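Droswood Player 4
By Witold Pietrzak
June
Reading time: 3 minutes

Droswood is a video player for Windows and Linux. It has its own decoders for the common formats and does not need a codec pack. The installer is 163 MB. A portable build is provided for machines where the user has no admin rights.

Version 4 replaces the old playback engine with Jeko, which moves scaling and color conversion to the graphics card. Frame stepping works in both directions. 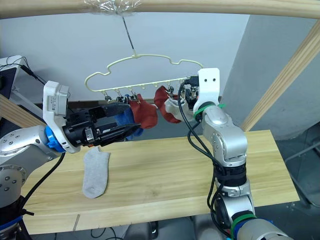

Socks clipped to a hanger, with a gripper reaching toward them.

Subtitles are read from the container or from a separate file with the same base name. Delay is adjusted with the bracket keys and saved per file.
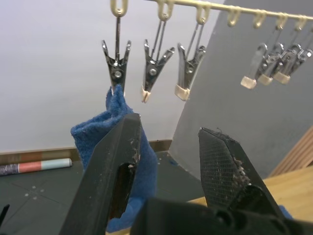 The Ulia filter set handles sharpening, noise and deinterlacing. Each filter can be switched on or off during playback. Sharpening is off by default. At high settings it puts halos around bright edges such as the metal clips here, and fuzzy material like the blue cloth picks up grain. Keep the slider at 2 or below for most sources.

Playlists are stored as plain text. The Ccori skin is included and can be removed without affecting the player.

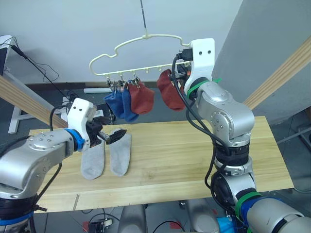

White plastic hanger on a thin wire above the tabletop.

Known issues: seeking in files with a damaged index is slow, and the volume resets when the audio device changes.

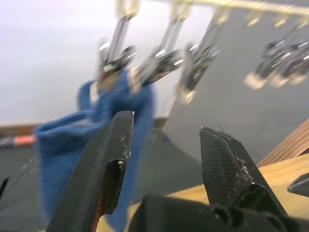
Gripper fingers, open.

To upgrade from version 3, close the player and run the installer. Settings are kept, but custom key bindings must be imported again.

Comments

marlow_t: Key import skipped my mouse wheel setting. The rest came over.

Dex: Does the portable build save subtitle delay?

W. Pietrzak: Yes, in the settings file next to the program.

kbrandt: Installed Sunday. Backward stepping is still slow on long clips.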